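The bathroom, week five

I have lived in this apartment for five weeks and the bathroom is still the room I apologize for when people come over. The kitchen got done in a weekend. The bedroom got done in an afternoon, if you count pushing a bed against a wall, and I do. The bathroom has resisted me at every stage, and I'd like to put on record how.

First, the boxes. When I packed up the place in Andimville I had a system. Every box got a room and a number, and the numbers went in a notebook, and the notebook went in a box. You can see where this is heading. By the time the truck got to Prornside I had a lot of cartons with confident numbers on them and no idea what any of it meant. Box 30 turned out to be towels, one boot, and the manual for a blender I gave away two apartments ago.

So some boxes ended up in the bathroom because the bathroom had floor. That was the entire reasoning. They went in next to the tub on a Tuesday night and they became furniture almost at once. I've put a book on one. I've put a cup of coffee on one, while brushing my teeth, a combination I don't recommend to anybody.

My friend Birutė Navickas came over last month and stood in the doorway for a while. She is a tidy person and she has a tidy person's way of saying nothing. Then she asked what was in them, and I said bathroom things, and she asked why the bathroom things weren't in the bathroom cabinets, and I offered her some soup.

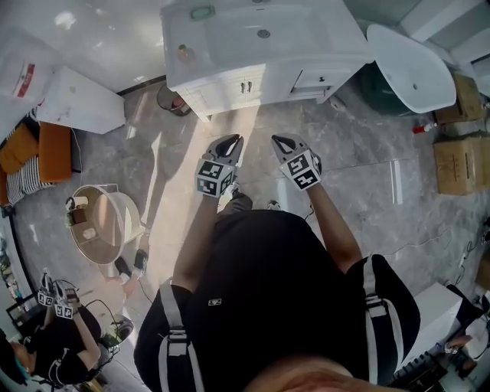

The trouble is that unpacking a bathroom means looking squarely at what you own. I have four kinds of conditioner. I don't remember feeling strongly about conditioner. I have a sewing kit from a hotel, a heating pad, three nail clippers that all turned up within an hour after years of never being able to find one, and a bag of cotton balls the size of a throw pillow. Somewhere in there is also a lotion that was a gift, and smells like a gift.

I did make some progress. The vanity was the first thing I tackled, on the theory that a person could at least wash her hands in a civilized setting. The rule I set for the top of it was soap and hardly anything else, and I've mostly held to that. What goes on behind the doors is between me and the doors. I put the things I use in the front and the things I feel guilty about in the back, and I'm told that's how everyone does it.

The drawer is another matter. I gave the drawer to hair ties and batteries. Why batteries? They were in my hand at the time.

Then there's cleaning. I bought a shower curtain from a shop on Levchenko Street before I had worked out where a rod would go, and it's still folded up in the hall closet — a very nice curtain, I visit it sometimes. The tub I scrub on weekends. The floor tile I've come to respect, with all that gray marbling, since it hides lint better than anything I've ever lived on. I dropped an earring on it in my second week and I consider that earring to be part of the pattern now.

My mother wants me to buy a shelf. She has sent me a link to a tall narrow one called the Kaltska, 75 inches high, and she's sent it three times, the last time with no message attached. I measured. It would fit, provided I never wanted to open the door all the way again. I told her I was thinking about it, and she said that's what I said about the boxes.

She isn't wrong. But I've set myself a deadline, one box per weekend, and anything I haven't gone looking for since Andimville goes in the donation pile without a hearing. The conditioners get a hearing. I'm down to three already, though one of those is only because the cap came off.

Birutė is coming for dinner again on the first weekend in October. I've told her the bathroom will be finished by then. I've also told her there's a gas station on the corner.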